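Leaving lithium earbud cases on a shelf over winter - what charge level?

Posted in: Batteries and Storage

pomgate_stock

We keep a small stock of wireless earbuds for loan at a language school. They go out in spring and come back in November, and then sit in a cupboard for 4 months. Last year I charged everything to full before putting it away. When I took them out, several cases would not wake up at all, and two of the others dropped to half after one use.

The cupboard is in a room with no heating. I have a cheap Sesport USB meter and a 6 port Aigner charger. The school does not want to spend money on this.

1. What level should the cases be at when they go in?
2. Should the earbuds be stored inside the cases or separately?
3. Is there any point in checking them partway through?

Open bins are what we have for keeping them together, and I would like to go on using them.

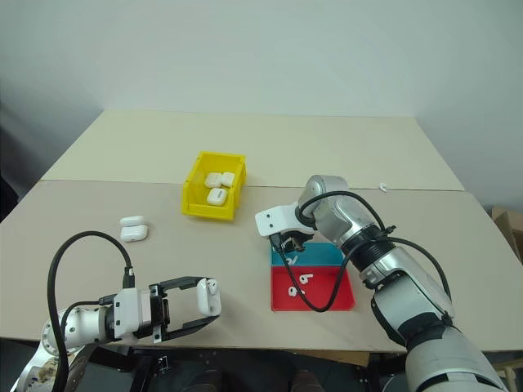 Replies

Kiprono Massawe

Taking your points in order.

Charge level. Aim for half, give or take a bit. A lithium cell held at full voltage ages faster than one held in the middle, and heat makes that worse. A cell left near empty has a different problem: the protection circuit and the case electronics draw a small current all the time, and after some months the voltage falls below the point where the charger will accept it. Your dead cases may well have gone that way even though they started full. A case with buds inside it keeps topping them up, and that uses more than people expect.

Buds in or out. If the maker has a storage or shipping mode, use it and leave the buds in. If there is no such mode, I take them out and bag each pair with a number that matches the case. Check first that your model switches the buds off when they are out of the case. Some stay on and look for a phone until they run flat.

Checking. Yes, once, at the halfway point. Open each lid, read the light or the app, and give anything low 20 minutes on the charger. Write the result on the bag.

The unheated room is fine for storage as long as it stays dry. Do not charge anything in there when it is near freezing. Bring the cases into a warm room and leave them for a few hours first.

Sort by state before you start charging. I use one tray for done and one for still to do - otherwise the same case gets charged twice.

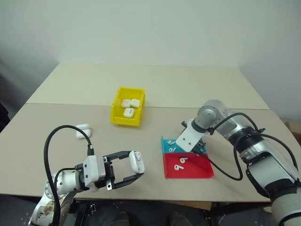

Earbud cases, bin and trays on the table.

The USB meter will show you current going in, but it will not tell you the state of charge. Use it only to see that a case is drawing something. If it reads zero after an hour, retire that case.

gresel_user

Full charge is fine, I have done it for years and never lost one. Mine are in a drawer in the kitchen though, and they get used now and then.

Kiprono Massawe

That is the difference. Used now and then means recharged now and then. The original post is about 4 months with no use in a cold room.

pomgate_stock

Thanks. There is no storage mode in the manual, so I will bag the buds and put a check on the calendar for the middle of January.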